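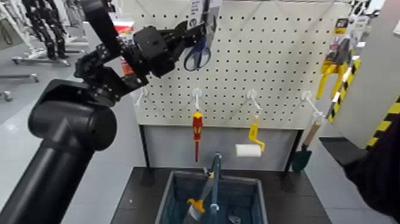

White pegboard, four hooks, scissors on top. One hook still waits for its tool.

Shirin Mousavi
@ Small thread about the pegboard, because three people asked me after my post in September. I am not a carpenter, so please be kind.

For years all my tools lived in one drawer. To find a screwdriver I had to take out everything else first, and then I was too tired to fix the thing.
12 comments · 30 shares

My first idea was to buy a big metal cabinet. Niilo told me to try a board first – it costs less and you see every tool at one look. He was right, I must say.

The rule I use: one hook, one tool. Screwdriver with the red and yellow handle on the second hook, then the paint roller, then the little garden trowel at the right. When two tools share a hook, one of them falls down.
4 comments · 20 shares

Yes, the trowel is longer than the board and its blade hangs under the bottom edge. I like it so. I take it by the wooden handle when I go out to the tomatoes.

Scissors with the dark blue handles hang high, near the top. I use them every day, and so does my nephew, who is now not tall enough to reach them.

Somebody asked about the yellow packages on the right side. They are tools still in their packaging. I open one when I need it, otherwise I lose the small papers with instructions.
7 comments

The first hook on the left stays free for now. Amr says a hammer, Saodah says a brush for the dust. I think the brush will win, but a hammer is also useful in a home.

One advice if you make the same: put the hooks in one line and leave good space between them. My first try was too narrow and the roller was always touching its neighbor.
9 comments · 20 shares

Next week I do the paint shelf. Send me your ideas, also the strange ones.

Last updated: Nov 19, 2018
© Shirin Mousavi · Contact · Back to top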